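Clothes hanger

A clothes hanger, or coat hanger, is a device shaped to hold a garment so that it can be stored on a rod, rail or hook. Most hangers have a hook at the top and two sloping arms that stand in for human shoulders.

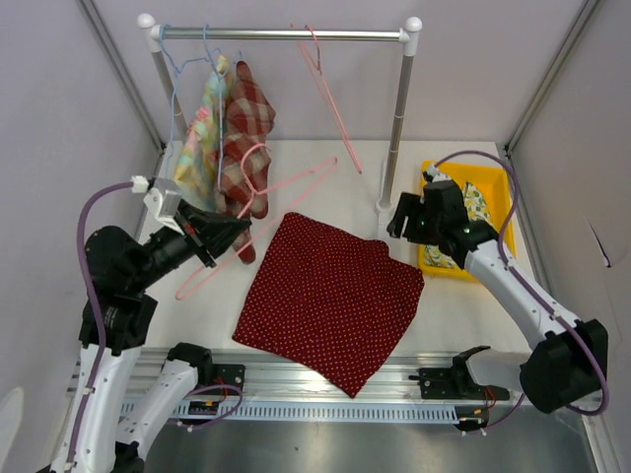

Thin blue wire hangers on a chrome rack bar

Hangers are cheap, common and poorly documented. Much of what is written about them comes from people who sell them, and claims about their effect on clothing should be read with that in mind.

Contents
1 Origins
2 Types
3 Claims about garment care
4 Sizing
5 Non-slip coatings
6 Space-saving designs
7 Reuse and disposal
8 See also

Origins

Several stories compete for the invention of the hanger. The best known has a factory worker arriving to find every coat hook taken and bending a piece of wire to hold his coat. The story is repeated in trade leaflets and on shop websites, usually without a source, and the details change from one telling to the next. It may be true in outline. It does not explain the wooden shoulder forms that tailors are often said to have used earlier, and writers who favor the wire story tend to leave those out.

A second story credits a statesman with designing a hanger for his own closet. This is repeated even more loosely than the first, and no drawing or bill for such an object is usually offered. It is safer to say that the hanger has no single inventor. Patents exist for a great many forms, but a patent shows that somebody filed a claim, which is weaker evidence than popular histories make of it.

Types

Wire hangers are made from a single length of steel, bent to shape and twisted closed at the neck. Some are left plain and some are painted or dipped in plastic. They are light and take up little room on the rod. They also bend under a heavy coat, and bare steel can rust in a damp closet.

Wooden hangers are thicker and are often sold for suits and overcoats. "Cedar" hangers are marketed as a defense against moths. Cedar oil has some effect on young larvae in a closed space with a strong dose, a condition that a few hangers in an ordinary closet do not meet. The scent also fades. Sellers advise sanding the wood to bring it back, and the benefit of doing so is mostly to the smell of the closet.

Plastic hangers range from thin molded ones supplied by stores to heavy tubular ones sold in packs. The thin kind breaks at the neck, at the notches, or wherever the mold left a weak seam.

Padded hangers have a fabric cover over a filling. They are sold for silk, knitwear and wedding dresses.

Clip and clamp hangers hold skirts and trousers by the waistband or hem. Clips can leave marks, which is why many are sold with small pads that later fall off.

Claims about garment care

The usual advice is that wire hangers ruin clothes. The advice is too broad. A narrow hanger puts the weight of a garment on a small area, and a loosely knitted sweater left on one for a season may well stretch or show points at the shoulders. A woven cotton shirt is much less likely to be harmed, and laundries return shirts on wire all the time without the results that the advice predicts.

Wide wooden hangers are said to "train" a jacket to keep its shape. Cloth does not learn. A well-fitting hanger keeps the shoulder from folding, and that is the extent of the effect. The internal structure of the jacket and how often it is worn probably matter more.

Knitwear is the one area where nearly all sources agree. It should be folded. Padded hangers spread the load but do not remove it, and the weight of the lower part of the garment still pulls on the upper part.

Sizing

There is no sizing standard that all makers follow. "Standard adult" may refer to quite different widths, and packs marked "large" are sometimes the same width as another maker's ordinary hanger with a thicker arm. Measuring across the back of the garment from shoulder seam to shoulder seam gives a better guide than the label. A hanger that reaches past the seam pushes a bump into the sleeve. One that falls well short leaves the shoulder to droop.

Non-slip coatings

Flocked hangers, often called "velvet" although there is no velvet in them, are covered in short fibers glued to a plastic core. They do grip. They can also shed, and dyed flocking has been reported to mark light clothing when put in contact with damp cloth.

The Voltach hanger, a rubber-coated model, was advertised with the claim that 30 out of 40 garments stayed in place when the rod was shaken. The advertising did not say what the garments were, how hard the rod was shaken, or how many would have stayed on an uncoated hanger. Without the last figure the claim says very little.

Space-saving designs

Cascading hangers let several garments hang one below another from a single hook. They save width along the rod by using height, so they work only where there is free space underneath. The load on the rod stays the same and is gathered at fewer points. Product pages that promise to "triple" closet space generally show thin shirts, with nothing hanging in the lower half of the closet.

The Prarel folding hanger has two hinged arms and is sold for travel. Its makers describe the hinge as permanent, a word that is not explained in the packaging.

Reuse and disposal

Hangers are awkward to recycle. Wire hangers are steel and can be melted down, but their hooks catch in sorting machinery and many local programs refuse them. Plastic hangers may combine 2 or more materials, with a metal hook set into a molded body, and are often refused as well.

Take-back schemes are common and their results are hard to judge. A scheme in Trurby reported on 10/9/23 that it had collected 2,457 hangers since January. The report gave no figure for how many had been used again, and "collected" covers those that were later thrown away. The Ndlovu chain of dry cleaners, which took part, accepts only clean wire hangers without paper covers. Customers who return hangers to the shop they came from can be more confident of reuse, provided the shop wants them.

Cardboard hangers are promoted as a greener choice. They are easy to recycle when plain. Many are laminated or treated to resist moisture, and a hanger that has to be replaced often may use more material over time than a plastic one kept for years. Comparisons published by makers rarely state how long each hanger was assumed to last.

See also

Clothes valet
Closet rod
Garment bag
Clothespin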